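**Status:** the text below is stable, the file list is not. Please read "Known problems" before you write to us.

# cilen-switch

Cilen is a collection of recordings of two robot arms that work on network equipment: to plug a cable, to unplug it, to turn the unit and reach its ports. We started it in Salinas in December with a simple question. Can a machine take over the small chores of a server room or a repair bench, where today a person stands with a cable in one hand and a flashlight in the other?

My short answer is: not yet, but some parts of the work are closer than I expected.

The wrist cameras see a task very differently from the camera on the side. When a gripper comes near a metal case, the case covers most of the view, and what remains is a screw, a fan grille, a few wires. A person at the bench would simply move the head. The arm has to move the whole wrist, and then it may lose its hold.
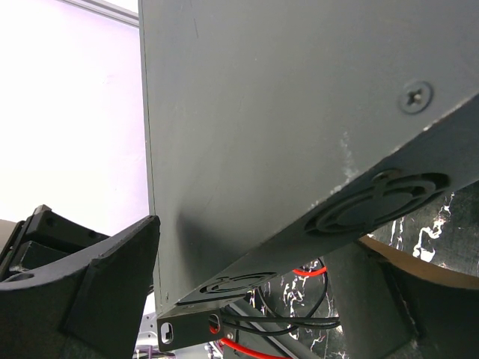
Mendotura Bench Notes, No. 11

## What is inside

- 1,170 episodes, each in its own folder
- one view from the side and one from each wrist
- joint positions for both arms
- a text label with the chore and the result (`done`, `part`, `failed`)

Episodes longer than 30 seconds are divided in parts. The parts keep the same episode name, with a letter added.

## What is difficult

Cables are the worst. A stiff plug is easy to hold, but the cable behind it pulls and turns it, and a small angle is enough that it does not enter the port. People correct this with the fingertips without thinking. Our arms have only two fingers and must often let go and grasp again.

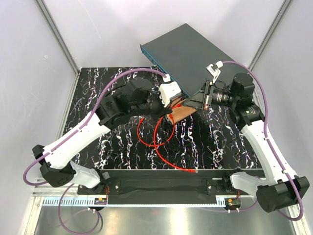 The second difficulty is that one arm disturbs the other. To keep the unit still while the plug goes in, both wrists must be near the same corner, and there is not much space for them. In the early episodes we drove the arms too carefully and the files are slow to watch. I kept them anyway, as they show well where an operator hesitates.

## Known problems

- 83 episodes have no result label. I will add them when I have reviewed the video.
- The clock of the left wrist camera is late in the first folders. Use `sync_fix.py`.
- `urkley_config.yaml` is for the Urkley controller only. Do not load it on other arms.

## Contact

Corrections are welcome, also for my English. Open an issue and write the name of the episode in the title.

Gervasio Benítez
24 Sep 2022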